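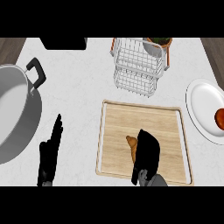
Day 10 of moving the museum's fish collection out of Kedance, the database we've had since dial-up, and into Wakov. Morale is fine. Morale is kept in a jar in the back room, in ethanol, unlabeled.

The export gave us 3864 records. The old system swore it held more than that. I asked it how many more and it crashed, so we're calling that a draw.

One field is named MISC2. There is no MISC1. MISC2 holds collector, water depth, and in a few hundred rows, somebody's opinion of the lunch.

We have 59 spellings of Sestard Creek. My favorite is "Sestard Crik (the good part)." I've mapped it to the lower mile, based on where I'd want to eat a sandwich.

Dates. Oh boy. 171 specimens were caught in the year 00. Either they're very old or very new, and the minnows aren't talking.

A colleague wants to know why we can't "just use a spreadsheet." Reader, it was a spreadsheet. Before that it was a drawer.

Wakov's import tool checks your file and then reports "Some rows have issues." Which rows? It's a discovery-based learning environment.

Update: found the missing records. They were filed under Nasr, which I took for a person for two days. Nasr is a freezer.

The freezer has a loan agreement on file. With us. We are borrowing fish from our own freezer and they're overdue.

Sent the freezer a renewal notice so the numbers would match. Back to MISC2 after coffee. If you know what "D. sp. ??? ask Tuna" means, my replies are open.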